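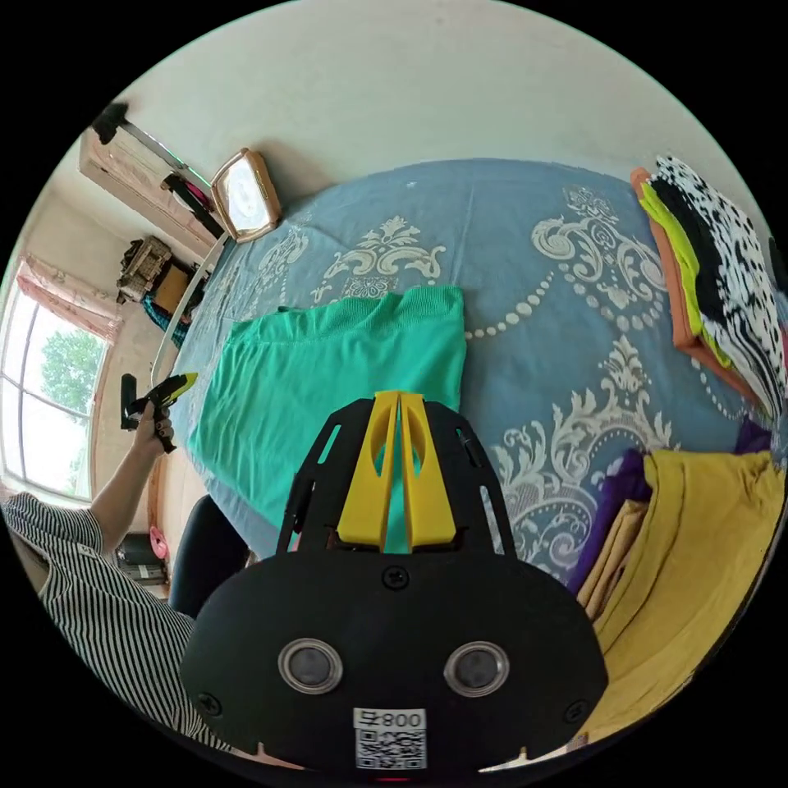
Unit 008 at work on the knitwear, the other one coming in from the left.

Wondeo hand-held gripper pair: worth the hire?

najjar_fan
Has anyone else taken the Wondeo kit on hire? You get two grippers, a charging dock and a login, and you fold your own clothes with them while they record how it's done. Mine are a fortnight in. I have become extremely slow at laundry and I'm paying 80 a month for the privilege.

tealeaf_ron
Are those the yellow fingers or the newer ones? We had the Plastodico set before and the fingers went shiny after 400 folds. Couldn't pick up a sock after that.

najjar_fan
Yellow, with the oval holes. Grip is good on wool. On a thin shirt collar it's like eating peas with oars.

Ziad Haddadin
I've done 300 sessions with the Wondeo pair and I think that's unfair. Put the garment flat first, pinch near the hem and keep your elbows up. Cotton is fine after the first week. What does let it down is the weight. My wrist starts complaining at 40 minutes and the manual's answer is "take regular breaks".

tealeaf_ron
The manual's answer to everything is "take regular breaks". I asked support about the dock light and got the same.

mopsy_b
Sorry, so you pay them, and they get the recordings? In my day you were paid for doing other people's homework.

najjar_fan
You get your own folds back as a file for the Stirnonetti arm. That's why I signed up. I've got the arm on order.

mopsy_b
On order since when?

najjar_fan
October.

mopsy_b
Right.

Ziad Haddadin
The files do work on the Stirnonetti, for what it's worth. Mine does towels and jumpers. It won't do fitted sheets, but then neither will I.

gluepot
Disagree about the files. I had to re-do every one where I'd used a patterned bedspread underneath, as the software kept losing the edge of the garment. Plain sheet, no bother at all. Check yours before you send the kit back.

najjar_fan
Mine's all scrolls and flowers. Marvellous.

Ziad Haddadin
Never had that on a patterned cover. Which version of the software, gluepot?

gluepot
Whatever it came with. There's an update button but it wants the dock plugged into a computer and mine's in the airing cupboard.

Ziad Haddadin
Do the update, then try one jumper on the patterned cover and post how you get on.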